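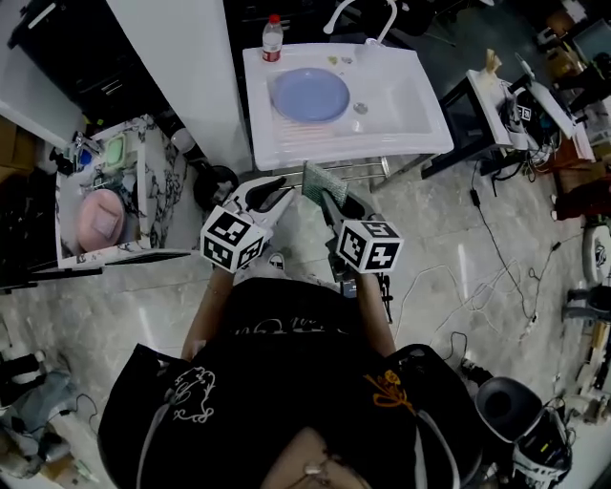 Support > Utility Sinks > Care and Cleaning > Section 4

4. Cleaning the Liltside Freestanding Utility Sink

This section covers routine cleaning of the basin, the washboard area, the drain and the frame. For first assembly and leveling, see Section 2. For replacement parts, see Section 6.

4.1 Before you start

You need:
- a hand scrub brush with nylon bristles
- mild liquid dish detergent
- a soft cloth
- a plate, bowl or small tray for mixing the detergent

CAUTION: Do not use steel wool, scouring powder or undiluted bleach. Damage to the surface from these products is not covered by the warranty.

CAUTION: Wipe up any water on the floor before you begin. Polished stone and tile are slippery when wet. Move power cords clear of the area below the drain.

4.2 Basin and washboard

1. Remove all loose items from the basin and the back rim. Soap and sponges left on the rim hold moisture and leave a ring.
2. Turn the faucet so that it points into the basin. Rinse with warm water for 10 seconds.
3. Put a small amount of detergent on the brush.
4. Scrub the floor of the basin, working from the corners toward the drain.
5. Scrub the washboard along the ridges, then once across them. Do not press hard. Bent bristles do not reach the bottom of the grooves.
6. Scrub the inside walls and the front edge.
7. Rinse with clean water. Dry with the soft cloth.

NOTE: Colored laundry can leave a faint tint in the grooves of the washboard. Apply detergent, leave it in place for 28 minutes, and repeat steps 5 and 7. A tint that remains after two passes is permanent but does not affect use.

NOTE: The basin can be used for hand-washing plates. Set plates down flat, to one side of the drain. A plate that covers the drain can cause the basin to overflow.

4.3 Drain

1. Lift out the strainer. On models with the Manzano drain, turn it a quarter turn to the left first.
2. Brush both sides of the strainer under running water.
3. Refit the strainer and run the faucet. If the water stands, clean the trap as described in Section 5.

4.4 Frame and feet

1. Wipe the legs and crossbars with a damp cloth - do not use the brush on painted metal.
2. Dry all joints. Check that each foot is in contact with the floor.
3. If the sink rocks, adjust the feet as described in Section 2.3. Do not place folded paper or card under a leg.

4.5 Brush care

Rinse the brush after each use and store it bristles down, outside the basin. Replace it when the bristles stay bent. The Zasico replacement brush is part number 169.

4.6 Cleaning intervals

Basin and washboard: after each use
Drain strainer: weekly
Frame and feet: monthly

Section 4 revised December 20, 2024. Text: Valeriano Campos. Technical check: Theophilus Quaye.

Share (10) Comments (3)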